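Hand-held grippers, and what 852 demonstrations can and can't tell you

The Putness group has put out its second round of results on teaching robot arms from recordings made with hand-held grippers, and the headline is cheerful. A policy trained on 852 demonstrations, it says, handled small sorting jobs nearly as well as one trained on demonstrations given by remote control. No arm was needed while the data was being gathered.

I would like to believe it. Remote control is slow and expensive, and anyone who has sat through an afternoon of it will be glad of something better. But read past the first page and the claim shrinks a good deal.

To begin with, the trained policy was tried on 8 tasks, and the average leans heavily on the easy ones. Picking up a block and dropping it in a tray went well. Anything that called for pushing, twisting or feeling for an edge went badly, and those are the jobs most of us would pay for.

Then there is the matter of who held the grippers. The paper calls its demonstrators "untrained", yet the appendix mentions a practice session of about 7 hours each. That may be perfectly sensible. It is still training.

My larger worry is the place. All the recordings come from one hall, with the same benches and the same lights, and so do the tests. Octavio Paucar, who leads the work, argues that having people at several stations, each with their own clutter, gives enough variety. Perhaps it does. A test in somebody else's kitchen would settle it, and the paper offers none.

The group plans to reach 1000 demonstrations by December and to release the lot under the name Gurnus. I hope the failed attempts are left in.
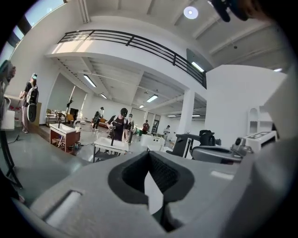
Miah takes a kinder view, and says the remote-control comparison is fairer than I make out, as both sets of demonstrations covered the same tasks and were scored by the same rules. I accept the point about scoring. It doesn't get the policy out of the building.

Comments (3)

Trastik
We tried something similar and the wrist view was fine until the object went behind the fingers. Did they say what happens then?

pell_j
Same hall for training and testing should be in the abstract, not on page nine.

Trastik
Found it, one line in the appendix. They dropped those recordings.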